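4.2 Settlement delay and fee pressure

We next looked at how long a payment takes to become final when the network is busy. Two ledgers were compared. Pirkura uses proof of work and adds a block every 10 minutes on average. Clemmont uses a fixed set of validators and closes a block every 8 seconds. Both were run with the same stream of 300 test payments per minute, drawn from the trace described by Gough in Section 3.

Under light load the fee paid had little effect on delay in either system. Once the queue of waiting payments grew past the size of a single block, the two began to differ.

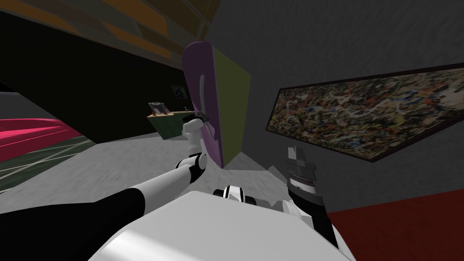
On Pirkura, low-fee payments were pushed back again and again, and a small share of them expired before being included. Senders who raised their fee moved ahead, but this raised the going rate for everyone behind them. Clemmont handles waiting payments in order of arrival and charges a flat fee, so delay grew evenly across senders.

The result depends on how wallets choose fees. We used the Hayes rule, in which a wallet looks at the last 3 blocks and offers the median fee found there. Wallets that look further back react more slowly to a rush – they also keep paying high fees after the rush has passed. We did not test wallets that let the user set a fee by hand.
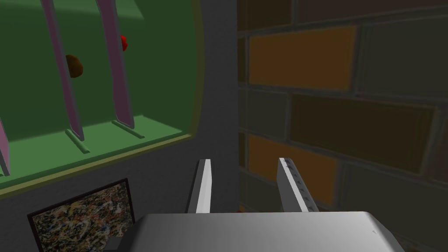 Figure 4. Simulated view with three upright bars behind a rounded opening.

Merchants care less about average delay than about the slowest payments. A shop that hands over goods before settlement carries the risk that a payment will expire. In the Endmont model this risk is passed to a payment processor, which charges for it in advance. We return to the size of that charge in Section 5, where it is added to the network fee to give a full cost per payment.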